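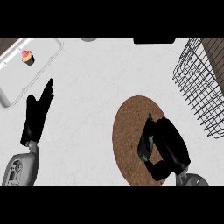

According to the host at Kolbridge, a simulated run is only worth counting if the start positions change each time, and most of our questions at the open day came back to that remark.

The Derstead demonstration used two arms at a kitchen counter. In the simulation the right gripper holds an aubergine over a cork trivet while the left hand stays open near the tray. We logged 100 runs - 86 completed, 13 dropped, one void. Each run was limited to 20 seconds. Grip force was not shown on the display, so section 4 leaves it out. A repeat visit is planned for December.

Last updated: 24th August
Shares: 13 | Comments: 0
Contact | © Tummont Student Projects | Back to top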